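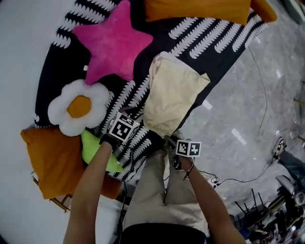 4. Late goals and the away fan's bedroom

The habit of calling a late goal "deserved" is older than any of the data used to test it. In the Vovadon League, where the home side has the louder crowd and usually the better pitch, a winning goal after the 85th minute is put down to pressure, character or the manager's coat. We wanted to know how much of this survives a look at the timings. Part of the material comes from supporters who followed matches from home and filled in a diary as they went, a good many of them from bed, which is a setting the literature on football crowds has tended to pass over in favour of terraces. Figure 3 has such furniture in it: a black duvet with jagged white stripes, a bright pink star, a flower with an orange-yellow middle. Diaries kept on soft surfaces turned out no less accurate about the minute of a goal than diaries kept at a kitchen table, although the handwriting was worse.

Figure 3. A bed with plush cushions and pillows on a patterned duvet.

4.1 Matches and diaries

We took every league match played by Provamia and Wumer over the period, together with all matches involving the sides that finished directly above and below them. After removing abandoned games, and one that was finished on a neighbouring pitch when the floodlights failed, this left 179 matches. Diary keepers were asked to write down, every five minutes, which side they thought would score next and how sure they were. They were free to stop whenever they liked. Many did, commonly at half-time and commonly when their own side was losing, and we return to this in section 4.4 with some regret.

In all we received 3,634 usable entries. An entry was usable if it named a side and gave a minute. Entries consisting only of abuse of the referee were set aside, except where the abuse included a minute.

4.2 What counts as pressure

Pressure is a word that everybody in football uses and that no two coders in our study agreed on at the first attempt. We settled on a plain measure: a side was "pressing" in any five-minute stretch in which it had more touches in the opposing penalty area than its opponent had in the other one. This ignores long shots, which Wumer supporters considered an insult, Wumer having taken a great many of them. Omoregie, the club with the smallest ground in the division, came out of the measure very well, possibly for the reason that at Omoregie almost everywhere is near a penalty area.

We also tried a second measure based on corners. It agreed with the first in most matches and disagreed with it entirely in those where the wind was strong. We report only the first.

4.3 Results

Of the 179 matches, 51 had a goal in the last five minutes or in added time. If late goals are the reward for pressure, they should go mainly to the side that had been pressing in the stretch just before. They did so a little more often than not. The advantage was small, and it shrank further when we took out matches in which one side was down to ten men, where the pressing side and the side with more players were, as one would hope, usually the same.

The diary entries tell a more confident story. Before a late goal, supporters of the eventual scorers had mostly predicted that the other side would score next. After it, in the space left for remarks, a large share of the same supporters wrote that they had felt it coming. We do not accuse anyone of lying. A supporter who has spent 85 minutes expecting disaster has also spent 85 minutes hoping, and it is the hoping that gets remembered when the ball goes in.

Supporters of the beaten side showed the opposite pattern. They too had felt it coming, and here the diaries bear them out, though the same diaries show that they had felt it coming since shortly after kick-off, and in several cases since February.

Neutral diary keepers were the most accurate group and by some distance the dullest to read. They also stopped earliest.

4.4 Limits

Three matters should make the reader careful. First, people gave up. A diary that ends at half-time can tell us nothing about the 88th minute, and those who gave up were unlikely to be a fair sample of the hopeful. Second, supporters at home were watching or listening with a delay that differed from house to house. We corrected for this using the recorded minute of the first goal, which leaves goalless matches uncorrected, and there were plenty of those, Provamia being what they are.

Third, our sample comes from one league with its own habits. Referees there are generous with added time in the second half and mean with it in the first. A league that spread it more evenly might give a different answer, or the same answer in a different minute.

4.5 Short discussion

The safest reading is that late goals are somewhat more likely for the side on top and a good deal less so than people say. Managers will go on praising character, and there is little harm in it. Where the belief does matter is in substitutions. Several benches in our sample held on to a third change until pressure had "told", by which time the change was being made to waste time. We take this up in section 5, with the substitution records from Omoregie, who kept theirs in pencil.

Home | Current issue | Past issues | For authors | Search

Related articles
Throw-ins as a form of rest
Does the second ball exist?
Added time and the last bus home
Pitch size and patience in the Vovadon League

Contact the editorial office | Copyright remains with the authors | Back to top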